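October 15, 2024

The wizard robe came today. Lerkport's page said "deluxe" four times, so I expected a bathrobe, and a bathrobe is close to what I got. The velvet is printed on. The stars are glued and three were already at the bottom of the bag. For 82 dollars I could have bought real curtains and stood inside them.

The page also claims 1,568 happy customers. Happy when? Before they opened the bag, I suppose. I tried it on over jeans and the sleeves stopped well short of my wrists, and I don't have long arms.
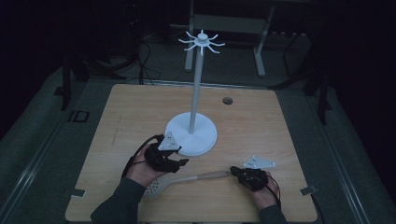
Yuen wrote back within the hour to say that the sleeves are supposed to be short, that every wizard in the Darar parade last year had them that way, and that I should quit reading reviews and buy a beard.

I don't believe the part about the parade. Most of the robes I remember from last year dragged in the mud. I did look at beards, though - 40 dollars for the Varov one, "hand-finished," whatever a hand did to it. I closed the page.
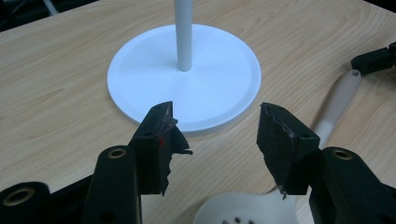
The hat is another matter. It stands up without wire, the brim is stiff, and it fits over my hair. If they sold the hat alone I'd have no complaint, but of course they don't. You have to take the whole set, belt and all, and the belt is a cord with a knot in it.

Returns have to be in the mail within ten days, at my expense. I'll let the hem down tonight and see if there is any cloth to spare in the cuffs. I doubt it.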